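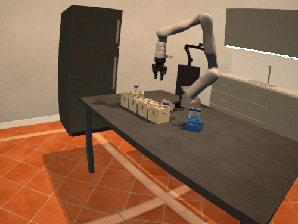

Section 2: Fitting the Grusimton under-bench water filter

Read this section through before you start. You will need an adjustable spanner, a screwdriver, a bucket, an old towel and the thread tape supplied in the small parts bag. The filter connects to the cold water line only.

CAUTION: Do not connect the filter to the hot water line. Hot water will damage the housing seals and void the warranty.

Turning off the water

1. Clear everything out of the cupboard under the sink and lay the towel on the floor of it.
2. Turn the cold stop tap clockwise until it is firm. Do not force it.
3. Open the kitchen mixer to the cold side and let it run until it stops.
4. Place the bucket under the stop tap and undo the braided hose. A small amount of water will drain out.

If the stop tap will not close, turn the water off at the meter and have a licensed plumber replace the tap before you go on.

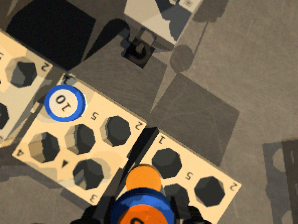

Mounting the bracket

5. Hold the bracket against the side wall of the cupboard. Leave 90 mm clear below the housing so that the bowl can be unscrewed at cartridge changes.
6. Mark the two screw holes in pencil, checking behind the panel for pipes and cables.
7. Drive in the screws until the bracket sits flat. Use the longer pair for a solid timber panel and the shorter pair for particleboard.
8. Hang the filter head on the bracket with the arrow pointing in the direction of flow, from stop tap to mixer.

NOTE: The Eder bracket supplied with older kits has slotted holes. It may be used with this filter, but fit a washer under each screw head.

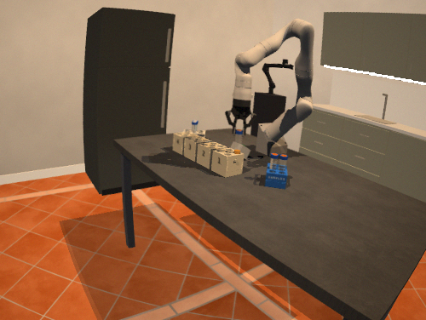
Camside Water Products, Installation Support

Connecting the hoses

9. Wrap thread tape clockwise around both fittings on the filter head.
10. Screw the inlet hose to the stop tap and the outlet hose to the mixer tail. Tighten by hand, then give each nut a quarter turn with the spanner.
11. Remove the plastic wrap from the Fontes cartridge and push it into the bowl, open end up.
12. Check that the O-ring is seated in its groove, then screw the bowl on by hand.

CAUTION: Do not use the spanner on the bowl. Overtightening can crack it.

Flushing and checking

Open the stop tap slowly, with the mixer open, and flush the cartridge for 12 minutes. Grey or cloudy water at the start is carbon dust and is harmless to plumbing, but do not drink it. Close the mixer and wipe every joint with a dry tissue. If a joint weeps, turn off the stop tap, undo the fitting and tape it again.
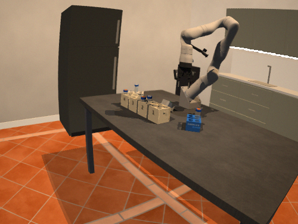

Boxes numbered 1 to 4, in a row on the table.

Check the joints again the next morning. Write the month of installation on the label on the filter head, and keep the housing tool with this manual.

Cartridge replacement is covered in Section 3.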